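Buying Demonstrations by the Hour: What Institutions Should Ask For

By Azucena Chávez
December 2020

Over the past several months our office has been asked to advise on a service that did not exist in its present form when most of our purchasing rules were written. A vendor supplies hand-held grippers, places them with people in ordinary homes, and delivers recordings of household tasks for use in training robots. The client buys hours. Zondel and Lundoditz both offer such a service, and I expect there will be others.

It is my view that the service is worth paying for, and that most of the contracts I have read pay for the wrong thing.

The case in favor is simple. A laboratory bench is a poor likeness of a home. The tables in our own test rooms are matte gray and hold four or five objects chosen by an engineer. A family table has a glossy printed cloth, glare from the window, jars and bags at the back, and sweets in wrappers of every shape and stiffness. A gripper that has only met wooden blocks has learned very little about a packet with a crinkled seal.

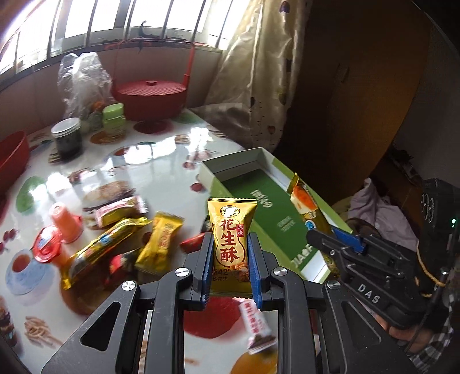
Packing snacks into a box is an unglamorous task, and for that reason it is a good one to buy. It calls for grasping light, slippery things by a narrow edge and setting them down among others without disturbing them. It also calls for two hands to share a small space. Karla Xolalpa, who reviewed both offers for us, placed tasks of this kind well ahead of the pouring and stacking exercises that fill the vendors' brochures.

My objection concerns the unit of sale. The first proposal we received promised 600 hours. It did not say how many homes those hours would come from, how many different objects would be handled, or what share of attempts would be kept when a packet was dropped. A client could receive 600 hours of the same table and have no grounds for complaint. The second proposal offered 400 hours across 12 homes, at a higher hourly price, and was the better bargain by a wide margin.

Institutions should therefore ask for variety in writing. The contract should state the number of homes, the number of object types, and the range of lighting. It should require that failed attempts be delivered and marked as such. Vendors are inclined to remove them, and a buyer who accepts only clean recordings has paid to have useful information thrown away. 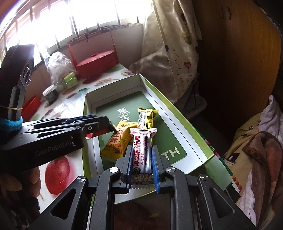
Objects that lie partly under one another deserve a clause of their own. Wrapped sweets in a shallow box overlap, and choosing which to move first is a large part of the skill. Neither proposal mentioned this. When Yolotzin Solís raised it with the vendors, one agreed to add it at no charge — a sign that the omission was an oversight and that buyers had simply not been asking.

There remains the matter of the people who do the work. A recording made in a home takes in the curtains, the heap of clothes and cloths, and whatever else is near the table. Consent should be given by every adult in the household, in plain language, with a right to withdraw before delivery. Payment should be by time spent and never by successful attempts, which would reward haste and discourage the honest reporting of failures.

I recognize that these terms will raise the price. Our office is prepared to defend that increase to the departments we serve, and a revised set of contract terms has been sent to them for comment.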